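Sorting and Looking After Plastic Shuttlecocks
Posted 4 November 2019 by Poul Kragh

Every September the Skasholm club drags its shuttlecock bins out of the cupboard, and every September I end up being the one who sorts them. I've come to enjoy it, I must say – it's a nice quiet job with a pot of coffee, and you save a good many birdies that would otherwise go in the trash. Last time I got through 322 of them!

Start with good light and a pale surface. A white tabletop is lovely, or a big sheet of white paper, so that any gap in the skirt shows up dark or bright where it shouldn't. Hold each shuttlecock by the base with the skirt up and let the light come through the plastic.
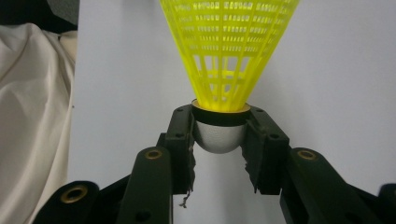
Go slowly around the ribs, especially low down near the neck, where they gather together and the openings are tallest. A snapped rib there will make the thing wobble in flight. Small tears up near the rim are more forgiving, and I keep those for the juniors.

Next, tip it over and look straight into the skirt. You want the rim to make an even circle all the way around.
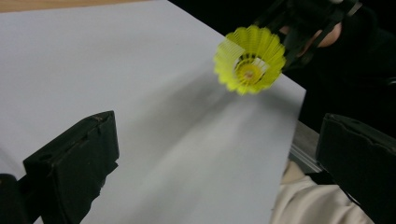 If it has gone a bit oval from being squashed in a bag, dip the skirt (just the skirt, please) in warm water for 15 seconds, ease it round with your fingers and stand it on a towel. Don't be tempted to use boiling water – I ruined a whole tube that way.

Last of all, give the base a gentle twist. If it turns in your hand, put that one aside for practice. Wipe the good ones with a soft cloth and slide them back into their tubes. 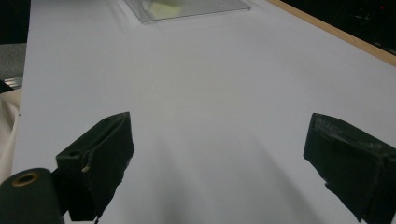

Arash Bagheri wrote in to say that he skips the warm water entirely and stacks his oval ones inside good ones overnight, and that most have come round by morning.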